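Busco dos o tres personas para terminar un montaje con brazos robóticos (taller compartido, tardes y algún sábado)

Publicado el 16/12/2020 en el tablón de proyectos de Fikomden

Hola a todo el mundo. Soy Iwona Brzozowska, llevo tiempo en el taller y seguramente me habéis visto pelearme con la impresora grande o pedir prestada la llave Allen de cuatro (la sigo teniendo, perdón, la devuelvo esta semana). Escribo para pedir manos. Tengo un proyecto a medio camino, me gusta muchísimo, y ya no avanza si lo llevamos entre tan poca gente.

El proyecto se llama Prostis y consiste en que dos brazos robóticos aprendan a manejar cosas planas y finas: láminas, fundas, tarjetas, hojas sueltas, plásticos. Coger un cubo lo hace casi cualquiera. Coger una tarjeta que está pegada a la mesa ya es otra historia, porque no hay por dónde meter los dedos, y si bajas un milímetro de más la pinza empuja la mesa y el brazo se para en seco y se queja. Llevamos meses con eso y sigo encontrándolo divertidísimo, no sé qué dice de mí.

Empezó en junio, en el salón de mi casa, con un brazo pequeño de servos que temblaba más que yo. Luego Hưng Mai se apuntó, me convenció de que aquello pedía una mesa en condiciones y nos vinimos al taller. La mesa es de perfil de aluminio ranurado, o sea que se puede atornillar lo que sea donde sea, y eso nos ha cambiado la vida. Encima hemos puesto una lámina verde con dibujo de mármol, que fue cosa de Hưng y que ha resultado ser nuestro mayor quebradero de cabeza.

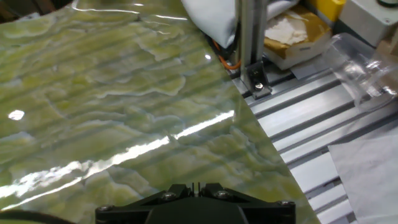 Con la visión vamos así: las cámaras ven bien los objetos opacos y de color fuerte, ven regular los blancos y ven fatal los transparentes. Los reflejos nos destrozan la segmentación. Según la hora y las luces que haya encendidas, el programa decide que un brillo es un objeto y manda la pinza a coger luz, con toda su buena intención. Hay quien me dice que cambie la superficie por una mate y listo. Puede ser. Pero en una cocina o en un mostrador de verdad hay brillos por todas partes, y yo prefiero pelearlo un poco más antes de rendirme. Si vienes y me convences de lo contrario, lo quitamos, tampoco estoy casada con el mármol.

Qué hay hecho ya

Los dos brazos se mueven y obedecen al mismo ordenador. La parada de emergencia funciona y se prueba al principio de cada sesión (esto no lo negocio). Tenemos grabadas 2.442 tomas de agarre con sus imágenes, unas etiquetadas con mimo y otras etiquetadas a las once de la noche, así que habrá que repasarlas. El código de calibración entre cámara y pinza lo escribió Bình Đoàn y es lo mejor del proyecto con diferencia. Lo demás lo escribí yo y se nota: hay una función que se llama probar_otra_vez_2 y que sostiene medio sistema.

Qué falta

De todo un poco, pero lo que más me urge es esto:

Alguien a quien le guste la mecánica pequeña. Necesitamos puntas nuevas para los dedos de la pinza, más finas, con algo de flexibilidad, que puedan arañar el borde de una lámina y levantarla sin rayar nada. Tengo dibujadas 13 versiones y ninguna me acaba de gustar. Si sabes diseñar para impresión 3D, o si trabajas la silicona, o si simplemente eres de esas personas que arreglan las cosas con una lima y paciencia, ven.

Alguien de visión, con Python suelto. No hace falta que hayas publicado nada ni que te sepas el nombre de la última red. Me sirve mucho más una persona que mire cien imágenes seguidas y me diga «oye, falla siempre cuando el borde cae en diagonal» que una que llegue con el modelo ya elegido.

Y alguien ordenado con los cables. Lo digo completamente en serio. Hay cables de alimentación, de cámara y de red, y cada vez que cambiamos algo perdemos media tarde siguiendo uno con el dedo hasta ver dónde acaba. Quien nos deje eso etiquetado y sujeto se gana mi cariño eterno y el café de todo el trimestre.

Cómo es una sesión

Quedamos a media tarde. Primero encendemos, comprobamos la parada, llevamos los brazos a su posición de reposo y repasamos lo que quedó apuntado en el cuaderno. Después elegimos una sola cosa para ese día, y digo una sola porque cuando hemos elegido tres no hemos terminado ninguna. Por ejemplo: láminas sobre plástico transparente, siempre con la misma orientación, cambiando solo la altura de aproximación. Una persona coloca, otra lanza el programa, otra apunta. Vamos rotando porque colocar cansa la espalda y lanzar el programa engancha más de la cuenta. 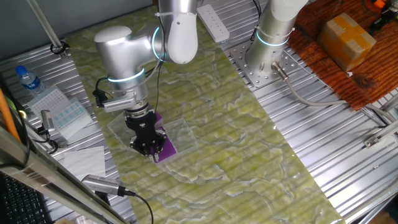 Los dos brazos en la mesa, con la pinza de uno de ellos encima de la pieza violeta.

La pieza violeta es mi favorita, os aviso. Con ella hicimos la primera serie completa y le tengo cariño, aunque el color hace trampa: contrasta tanto con el verde que el detector la encuentra sin esfuerzo. Lo difícil viene con el plástico. Cuando conseguimos que el programa distinga el borde del plástico del borde de un reflejo, se nos va la altura, y cuando afinamos la altura se nos va el borde. En esas estamos.

El segundo brazo, de momento, trabaja poco. La idea es que sujete una esquina mientras el otro tira de la contraria, que es como lo haríamos tú y yo para despegar dos fundas. Para eso hay que sincronizarlos bien y planificar los movimientos de forma que no se crucen. Bình tiene una propuesta escrita de varias páginas, muy clara, y está deseando discutirla con alguien que no sea yo (me la ha explicado ya tantas veces que asiento por costumbre).

Qué ofrezco

Dinero, poco. Quiero ser clara con esto para que nadie se lleve un chasco. Hay una pequeña ayuda de Studer para materiales y, de ahí, puedo pagar 100 euros al mes a cada persona que se incorpore, para transporte y para que no os cueste dinero venir. No es un sueldo ni pretende serlo. A cambio tenéis acceso a la mesa y a los brazos también fuera de las sesiones, una vez hecha la formación de seguridad, y podéis usar todo lo que grabemos para vuestros trabajos de clase, vuestro portafolio o lo que os apetezca. Lo que hagáis lleva vuestro nombre. El código es abierto y va a seguir siéndolo.

También ofrezco conversación, bizcocho cuando me sale y una cantidad poco razonable de tornillos de cabeza hexagonal.

Qué pido

Que puedas venir dos tardes por semana, a elegir entre las que tenemos reservadas, y un sábado al mes. El compromiso es de tres meses. Si luego quieres seguir, estupendo, y si no, tan amigas.

Que tengas dieciocho años cumplidos, por el seguro del taller.

Que apuntes las cosas. Lo del cuaderno parece una manía mía, y en parte lo es, pero hemos perdido una serie entera de pruebas por no escribir qué dedos llevaba puestos la pinza.

Que no metas las manos en la zona de los brazos mientras hay un programa en marcha. Ni para apartar un papelito. Ni un segundo. Si hay que tocar algo, se para, se toca y se vuelve a arrancar. Tarda más, sí.

No pido título ni experiencia con robots. Thư Khúc llegó sin haber tocado uno en su vida, venía de encuadernación, y a la segunda semana nos explicó cómo se separan dos hojas con el canto de una plegadera. De ahí salió el movimiento de barrido que usamos ahora. Si trabajas con papel, con tela, con cuero, con masa de hojaldre, lo que sea que se doble y se pegue, me interesas mucho.

Y si no puedes comprometerte tanto

También busco participantes para una cosa más cortita. Necesitamos grabar a personas separando y levantando láminas a mano, sobre la misma mesa y con los mismos objetos, para comparar con lo que hacen los brazos. Es una sesión de una tarde, sentados, sin robots en movimiento. Solo se graban las manos y no se recoge ningún dato personal aparte de si eres diestro o zurdo. ¡Zurdos, por favor, que somos todos diestros en el equipo y se nos nota! Se merienda.

Cómo apuntarse

Escríbeme por el tablón de Fikomden con el asunto «Prostis» y cuéntame en unas líneas qué te gusta hacer, qué tardes tienes libres y a cuál de los huecos te apuntas. No mandes currículum si no te apetece. Me hace más ilusión una foto de algo que hayas construido, aunque esté torcido o a medias. Si lo tuyo es el código, un enlace a lo que sea me vale.

Si prefieres verlo antes, pásate cualquier tarde de sesión y pregunta por Hưng o por mí. Estamos en la sala del fondo, pasado el almacén de Tăng, la puerta que no cierra bien. Llama antes de entrar y espera a que contestemos, por si hay algo moviéndose.

Contesto a todo el mundo, aunque a veces tarde unos días. Los huecos de mecánica y de visión quiero cubrirlos cuanto antes. El de los cables, también, que ayer mismo desenchufé lo que no era.

Un abrazo,
Iwona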